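# Household Tips: Can a Machine Clear the Table Yet?

The Rerkville Home Services Office receives regular questions about robots for household chores. The guidance in this section was prepared by Zuzana Ondrejka and reviewed in November.

Robot vacuums and mops are now dependable on hard floors and low rugs. Picking up small items and putting them where they belong remains difficult. An arm must find each object, choose a grip that suits its shape, and release it without knocking over its neighbors. In the office's own tabletop trial, a session of 17 items took 90 minutes, including restarts. A resident can do the same job in a few minutes. 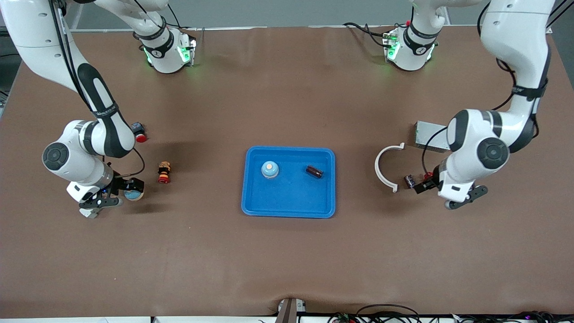
*Two-arm tidying work with a blue tray. The right gripper holds a small pale blue dome-shaped object; a dark can lies on its side in the tray.*

Residents who wish to try such equipment, or who simply want a tidier table, may find the following practices useful:

- Use one shallow tray with raised edges for each table. Small items stay together and can be carried off at once.
- Stand cans and jars upright. Round containers roll, and a rolling target is hard for a machine to pick up.
- Cover the work surface in a plain, matte material. Glare and busy patterns can confuse cameras.
- Leave a hand's width between objects.
- Keep cables away from the area where the arms move.
- Do not assign glassware, knives, or medicines to a machine.

Nele Steinbach, who keeps the trial log, advises residents to wait before buying an arm for tidying alone. Floor machines may be borrowed from the office for 14 days. A refundable deposit of $200 applies, and brushes must be cleaned before return.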